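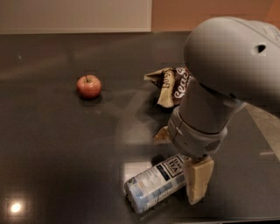 4. Table Clearing Trials

Zaid Fakhoury and Mỹ La, Velamcombe lab, February

The aim was to find out whether a single arm could clear a table after lunch without help. Three items were used: an apple, a chip bag and a plastic bottle lying on its side. The table has a dark, glossy top that throws back the overhead lights, and we left it uncovered because household tables are rarely matte.

Each run was limited to 15 minutes. The planner (Skidside, version 2) picked the order of items. We logged 773 grasp attempts over the term and sorted failures by item.

The bottle was the main test of grip placement. Fingers closing near the middle of the body gave the steadiest lift. 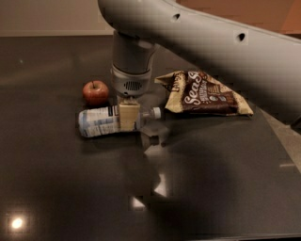

Closing nearer the neck let the base swing down, and most drops came from this. The bag failed for a different reason: its shape changed at every touch, so the stored grasp point was out of date by the second try. The apple gave little trouble.

A person clears the same table in seconds. We would not yet call the chore automated. Raw logs are in Appendix B.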